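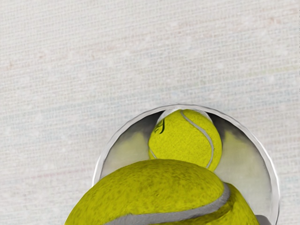

Nathalie Wouters wrote in to tell me that my backhand does not need a new racket, it needs a new owner. She had read last month's post about string tension, all of it, including the part with the spreadsheet, and she wanted me to know that she started playing at fifty-eight with a racket out of her late uncle's garage and has never once asked what the strings were made of. "You write about tennis the way my brother-in-law talks about boats," she said. "He doesn't have a boat."

I do have a racket, Nathalie. I have four. But the point landed, and I have been carrying it around since then like a stone in a shoe, so this month's post is going to be about actual tennis as played by an actual adult beginner in Maltosville, and the word "tension" will appear only in connection with doubles.

For anyone new: I took up tennis at forty-six. I had played no sport as a child except the kind where you stand in right field and look at your hands. My doctor said something about cholesterol in the voice doctors use when they have already said it twice, and the public courts are a short walk from my house, past the bakery, a flaw in the plan I didn't spot at the time.

There are two courts. One is good. The other has a crack running from the service line toward the fence, and in spring a dandelion comes up in it. The regulars call this court Hyun. I assumed for most of a year that it was named after a local benefactor, or perhaps a champion who had learned his footwork there. Then I asked, and was told that Hyun was a man who used to play on it every morning and yelled at the crack, and that he moved to the coast. He's fine. He plays pickleball now. They said it the way you'd mention that someone had gone to prison.

Beginners play on Hyun. You aren't told this. You just show up at seven in the morning with your new shoes and find that the good court is always about to be used by somebody who is parking.

I took lessons for a while from Ziad Masri, and I recommend him to anyone who can stand being told the truth in a pleasant voice. Ziad has a theory that every adult beginner arrives with one shot, learned from television, and that the first six months are spent getting rid of it. Mine was a leaping overhead. I had never needed to leap for anything in my life, but there I was, leaping. He watched me do it for one full lesson and then asked if I'd consider standing on the ground.

His method is repetition. He had me drop a ball and hit it over the net, forehand only, until it bored me, and then well past that. I kept a tally in a pocket notebook for the first summer (Nathalie, look away) and the total came to 3,098 forehands. The goal had been 3,000. I went over because the last session was going well and I lost track, and I'd like it noted that this is the only time I have exceeded a target in any area of my life, including the cholesterol.

What do you get for 3,098 forehands? You get a forehand. It is not a lovely one. It looks like someone closing a car trunk with their hip. But it goes over the net, and it goes over at more or less the height I had in mind, and one evening in August it went past a fourteen-year-old who then said "nice" in a tone of real surprise. I have thought about that "nice" more than I've thought about my college graduation.

The backhand is another story, and the one that got me into trouble last month. I'd decided that my backhand was an equipment problem. I had gone and bought a secondhand Gritero from a man two towns over who described it as "barely used by a very good player," a sentence that should have made me ask why the very good player had quit using it. It's stiff. Hitting a ball with it feels like knocking on the door of a bank. I then paid for a Handura overgrip, because someone on a message board had said it softened things, and it did, in the sense that I could no longer feel my hand.

So I came into this month with a stiff racket, a numb hand and a letter from a woman in her sixties who plays with a dead man's frame. I did the mature thing. I went up to the courts and tried to prove her wrong.

I gave it a fair test. Same backhand, four rackets, same patient wall. The wall at the back of Hyun is painted green with a white line at net height, and it's the best opponent in town, steady off both sides and never late. With the first racket I hit the ball into the line. With the second I hit the ball into the line. With the Gritero I hit the ball into the line, but louder. With the fourth, an aluminum thing I bought at a yard sale for 10 dollars to lend to visitors, I hit three clean ones in a row and then got excited and put one over the fence, into the yard of the people with the beagle.

You don't get those back. The beagle has a collection by now.

I told Ziad about all this when I ran into him outside the bakery. He did not look at the four rackets sticking out of my bag. He asked me which foot I was stepping with. I said I'd have to check. He said that in his opinion this was the interesting part of the conversation, and went in and bought a loaf of rye.

It was the wrong foot. I want to be clear that it had been the wrong foot for two years, through all four rackets and roughly 120 dollars' worth of string. I had been stepping toward the ball with my left, politely, like a man letting someone else onto an elevator, and then swinging across my own body from behind my own hip. Stepping with the right felt awful. I was sure I was going to fall down. I did fall down, once, on the crack, and said a few words that I gather are traditional in that spot.

But the ball went over. It had a bit of shape to it too, a small dip at the end. I stood there waiting for someone to say "nice" and there was only a woman on the good court, eating a banana and waiting for her partner to park.

Since then I've been going up most mornings before work. I hit backhands against the wall until my coffee gets cold on the bench, and then I drink the cold coffee and hit a few more. I have not kept a tally. I've wanted to. There is a new notebook in the kitchen drawer, and I know exactly which pen I would use.

I've also started playing doubles, after being asked three times and running out of injuries. Doubles is a different sport, mostly about apologizing. You apologize when you hit it into the net, and when you hit it at your partner, and when you take a ball that was hers, and when you leave a ball that was yours and the two of you stand there watching it bounce like people seeing off a train. In my first match I believe I said sorry more often than I said the score. My partner, who is seventy-one and has a serve like a dropped sandwich that no one can return, finally told me I was allowed one apology per set and had better save it for something good.

We lost. I used mine on the very last point, for a backhand into the bottom of the net, stepping with the correct foot. I was looking at the foot, you see. I was so pleased with it.

A few small items before I go. The net on the good court has been fixed, so the people who complained can find something else. The water fountain has not, and the cup someone has hung on it is a kind thought, but I won't be using it. If anyone in Maltosville wants a Gritero, barely used, by a player I'd prefer not to characterize, write to me and we can talk. I'll throw in the grip.

And Nathalie, if you're still reading: I cut the aluminum racket out of the loaner pile and put it in my own bag. I don't know what the strings are made of. I did look at them for a while under the kitchen light, and I have a guess, but I'm keeping it to myself until at least November.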